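分类：学生作品 > 住宅设计 > 小户型平面
打印本页 | 邮件发送给朋友

小户型改造课程报告：把 Delville 的老平房重新排一遍

2021年1月11日

先交代一下，我选这个题目完全是因为自己住过太多难用的小房子。厨房门一开就撞冰箱，洗衣机放在卧室里，晚上谁洗衣服谁挨骂……所以老师说“自选一套现有住宅，做平面改造”的时候，我脑子里马上就有画面了！

我选的是 Delville 片区的一套单层平房，建筑面积80平方米，原来的格局是一条长走廊串起所有房间。片区里这种房子很多，外面看着方方正正，进去以后特别绕。走廊又窄又黑，白天也得开灯。客厅倒是朝南，可是被入户门和厨房门一左一右夹着，沙发怎么摆都挡路。

一开始我想得挺简单：拆墙嘛，谁不会。结果第一稿交上去，被老师用红笔圈了一大片。走廊西侧那道墙是承重墙，我给拆得干干净净，连个门垛都没留。那天回去我把结构课的讲义又翻出来从头看。 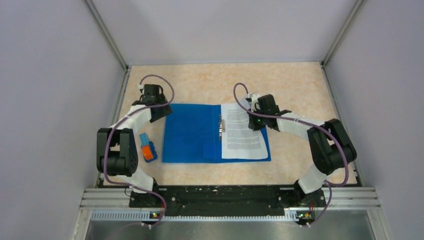 蓝色活页夹，右侧夹着打印文稿

测绘这部分我想多说两句，因为它花的时间比画图还长。我手上有一份旧平面图，是从 Ritdale 资料室复印来的，线条糊得厉害，尺寸标注有一半看不清。我只好自己带卷尺去量。量房子最烦的是墙不直！同一个房间，南边量一次，北边量一次，数字对不上，画到电脑里房间就成了梯形。我后来学乖了，每个房间都量两条对角线，再回来慢慢校正，最后图纸和现场总算能合上。

还有层高。我第一次去压根没量，满脑子都是平面，回来要画剖面了才傻眼，只好又跑一趟。卫生间有吊顶，里面走着管子，我从检修口往里看了看，把主管的位置记了下来。这一条后来救了我的方案，因为马桶能不能挪、能挪多远，全看这根管子。

接下来讲改造思路。承重墙不能动，那就动走廊。我的想法是让走廊“消失”一半：靠近入户的那一段打开，并进客厅和餐厅；靠近卧室的那一段留下来，一侧做整面储物柜。柜子做浅一点，放不了大箱子，可是放鞋、放纸巾、放吸尘器都没问题。这样一来，进门先看到的是餐桌和窗，心情会好很多（这是我个人的强烈偏好，评图时也照实说了）。 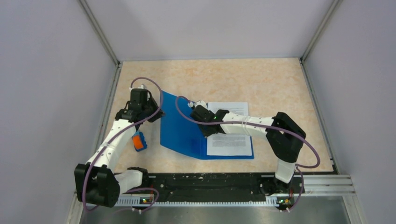

厨房我做了两稿。第一稿是全开放的，岛台很大，效果图特别漂亮，我自己都看入迷了。可是仔细一算，岛台和背后的操作台之间过不了两个人，冰箱门打开还会顶到椅背。漂亮归漂亮，真住进去肯定天天吵架。第二稿改成了U形，朝餐厅的一面留一个传菜的台口，装一扇推拉窗，炒菜的时候关上就行。台面总长反而比岛台那一稿多，水槽也终于能放在窗下面了。

卧室原来有三间，大小差得离谱。最大的一间放完床还能打羽毛球，最小的一间连单人床都得斜着进。我把两间之间的非承重隔墙往大房间那边推，小房间就可以放下一张床加一张书桌。主卧少了一块面积，不过衣柜改成嵌入式以后，走动的地方并没有少多少。第三间我做成了书房兼客房，门换成推拉门，平时敞着，采光可以一直透到走廊里。这一招我是从 Dumlao 住宅的平面里学来的，那个案例我们课上分析过，走廊尽头的光处理得特别舒服。

卫生间的改动最小。干湿分离一定要做，洗手台拿到外面来，早上有人洗澡的时候别人还能刷牙。马桶我本来想换到对面墙，就因为那根主管，最后老老实实留在原位，只转了个方向。转完以后门口宽敞了，轮到洗衣机有地方放了，卧室总算解放！

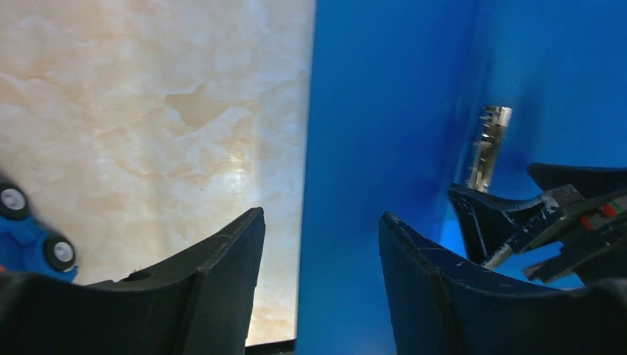

模型和图纸方面，平面图用1:100，手绘一遍再用电脑描一遍。我知道很多同学直接上电脑，我也试过，但是手绘的时候会被迫去想每一道墙有多厚、门往哪边开，电脑里复制粘贴太快了，容易糊弄过去。三维图是从客厅、餐厨和走廊三个角度出的。渲染的时候我贪心，灯打得太多，出来像家具卖场，后来把人工光几乎全关了，只留窗户进来的自然光，反而更像一个家。

家具布置我也改了好几轮。最早从模型库里随手拖了一套大沙发，看着气派，摆进去才发现茶几和电视柜之间得侧着身走。换成小两座加一把单椅以后，整个客厅就松快了。我的建议是先按自己家里的家具量一遍尺寸再画，库里的模型经常偏大，比例一不对，整张图都会骗人。

预算我只做了硬装里很小的一块，就是门和储物柜。拿 Stiltthorpe 建材市场的报价单来比，推拉窗单项我按4000元列的，五金另算。说实话我对报价没什么概念，第一次列表的时候漏了运费和安装，被同组的人笑了半天。这部分写得比较粗，老师的评语也是“再细化”，我认。 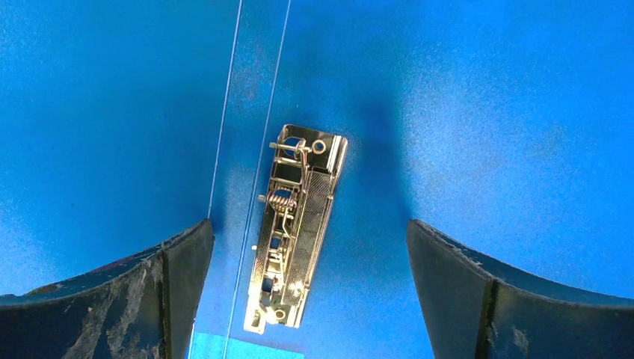

评图那天的意见我整理了一下，放在这里，以后继续改的话用得上。

第一，储物柜太长太满，像一堵新墙。老师建议中间空出一段做开放格，放个小台灯或者放书，走廊就不会那么闷。我觉得特别有道理，回来就改了，图纸附在后面。

第二，入户没有过渡。门一开就是餐桌，冬天冷风直接灌进来，下雨天湿伞也没处放。我加了一个半高的鞋柜，和餐桌错开一点，地面材料在这里换成地砖。面积紧，只能做到这个程度。

第三，书房推拉门的隔音。这个我没有很好的办法，客人来住的那几天大概只能小声一点。有同学提议用吊轨加密封条，我查了一些资料，还没弄明白节点怎么画，先空着。

第四，朝北那间卧室的窗太小。外墙开洞要不要动，我犹豫了很久，最后保留了原来的窗，把书桌挪到窗边，墙刷浅色。如果下学期还做这个题目，我想认真算一算采光，四月份再去现场看一次，那时候树叶长出来了，遮挡的情况跟冬天应该很不一样。

附图目录：原状平面、改造平面（第一稿、第二稿、终稿）、走廊储物柜立面、厨房剖面、家具布置图。第一稿里那道被我拆掉的承重墙也原样留着，红圈没擦。

打印本页 | 邮件发送给朋友
标签：平面图，小户型，三居室，旧房改造，课程报告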